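How many demos before a two-arm setup learns to pick up flat bars?

Cuvstead

Hi everybody, first post here after a good long stretch of reading, so please be kind! I'm putting together a set of teleoperated demonstrations for a two-arm setup, and the job is picking up flat plastic link pieces from a table and putting them where they belong. The policy gets a head view plus a small camera at each wrist. I have 917 episodes saved so far, which felt like a mountain when I got there, and I'm still getting a policy that heads over to the right piece and then closes its fingers a hair too high or off to one side.

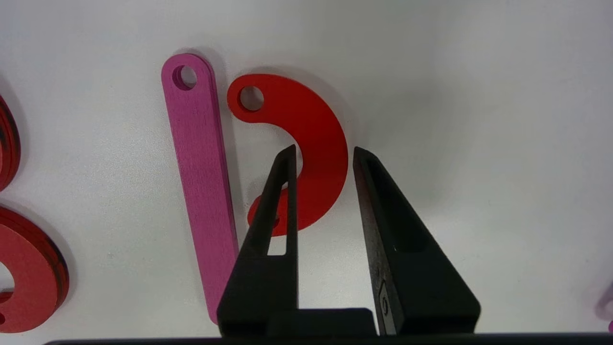 What bothers me most is that the misses aren't random. On the curved pieces it does fairly well, maybe because there's an obvious edge to go for. On the long straight bars it seems to pick a spot anywhere along the length, and if two bars are lying close together it dithers between them until I stop the run. I've been driving the arms myself for all of it, mostly in the evening between 6 and bedtime, and I'll admit that my own habits drift when I get tired. Some nights I grab the bar near a hole and some nights in the middle.

So my question is really whether I should keep going and collect more of the same, or stop and change how I'm collecting. I'd love to hear from anybody who has been through this with thin, flat parts. I can retrain overnight, so trying things is cheap, but my wrists would rather not do another 917!

Rigoberto Quintero

Welcome, and please don't throw anything away yet. I went through nearly the same thing with the Lambrechts parts trays, and I kept piling on episodes for weeks when I should have been sitting down to watch the ones I had. So that's my first advice. Make yourself a cup of coffee, pull up the wrist views, and go through a couple dozen episodes at slow speed, with a pencil handy. Write down where along the part the fingers close. If your notes are all over the place, the policy is learning an average of several things you do, and the average of two good grasps can be a bad one.

When I did that I found I had three different grasps mixed together, and on top of that I was pausing with the fingers open for ages while I made up my mind. 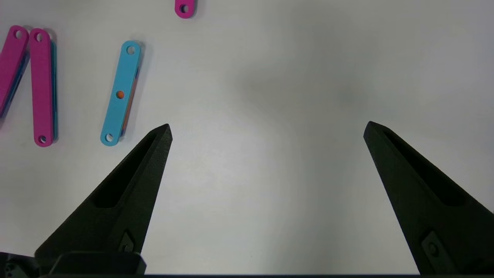 Wrist view with the gripper open and the bars off to the upper left.

Those pauses matter more than you'd think. If a good part of every episode is the arm hanging still over the table, the policy learns that hanging still is a perfectly fine thing to do, and I'd bet that's at least some of your dithering. I trimmed mine so that no pause ran past half a second, retrained on exactly the same episodes, and it was like a different machine. After that I wrote myself a grasp rule on an index card (middle of the bar, fingers across the narrow side, always start with the piece nearest the arm) and stuck to it even when it felt silly.

Then, and only then, I collected more. I did 17 short sessions with a fresh layout for every episode, and I quit each one as soon as I felt myself getting sloppy.

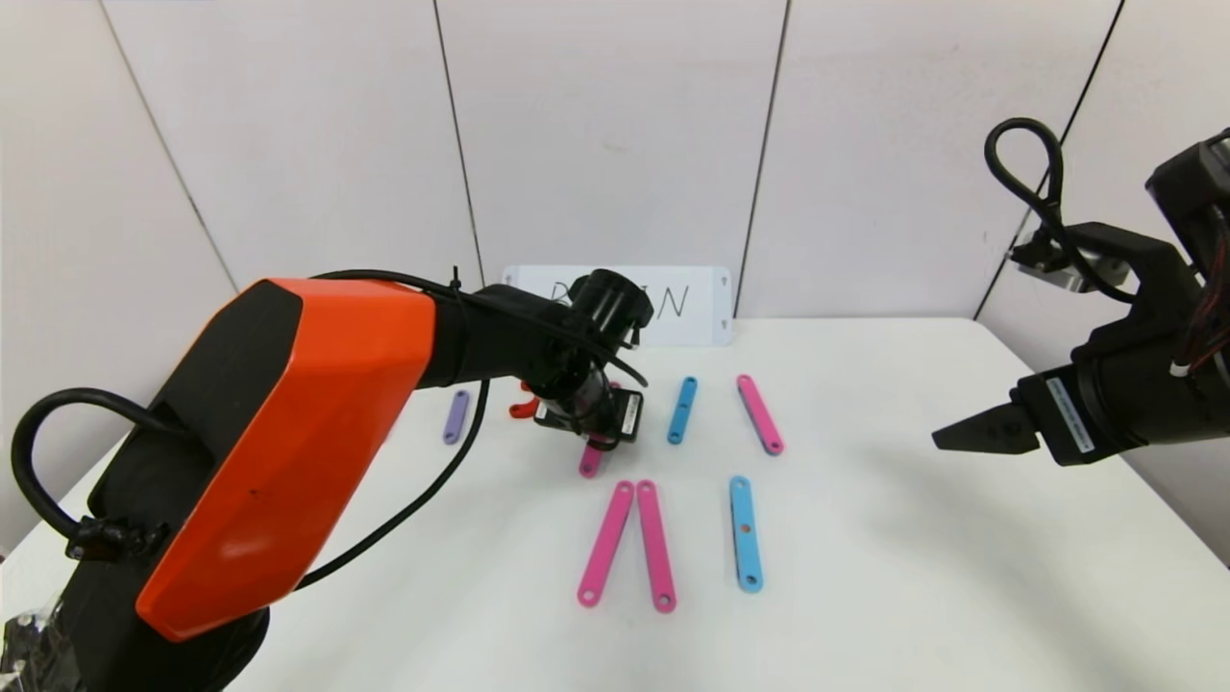 Layouts deserve their own paragraph, because I think this is where most of us get lazy. When you reset the table by hand you tend to put things back the way you like them, and without noticing you end up with the same handful of arrangements. Draw yourself some cards, shuffle them, and follow whatever comes up. You want spread-out bars and you also want the awkward cases, like two pink ones lying in a narrow V with their upper ends almost touching, where the fingers have to commit to one bar with a neighbor right beside it. Try to have a piece under the gripper or behind a cable in some episodes too, so the head view can't do all the work and the policy has to pay attention to the wrists.

Save ten layouts that you never train on, and run those same ten every time you retrain. It took me far too long to start doing that, and until I did I was only guessing whether things had improved.

My checklist, for what it's worth:

1. Watch old episodes and note the grasp point.
2. Trim the long pauses at the start and in the middle.
3. Put a colored bar on top of a different-colored one in a good share of the layouts, slightly offset, so a thin line of the lower piece shows along the side.

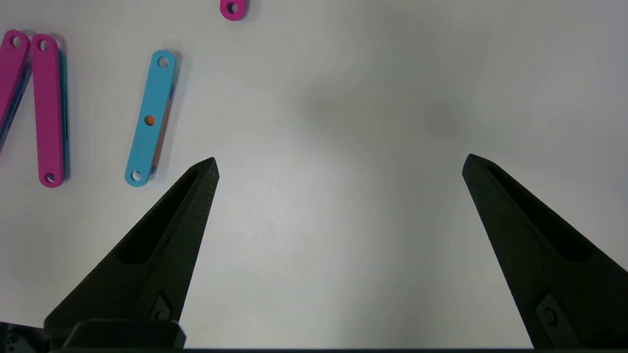
4. Tag stacked and single pieces separately, so you can see which kind is failing.
5. Retrain, run the ten saved layouts, and collect more only for whatever is still going wrong.

Do write back and tell us how it went. I'm curious about the curved ones especially.

Clikport

More data fixed it for me, but my parts were thicker. Also check that your wrist cameras and arm readings are lined up in time. Mine were 2 frames apart and the gripper always closed early.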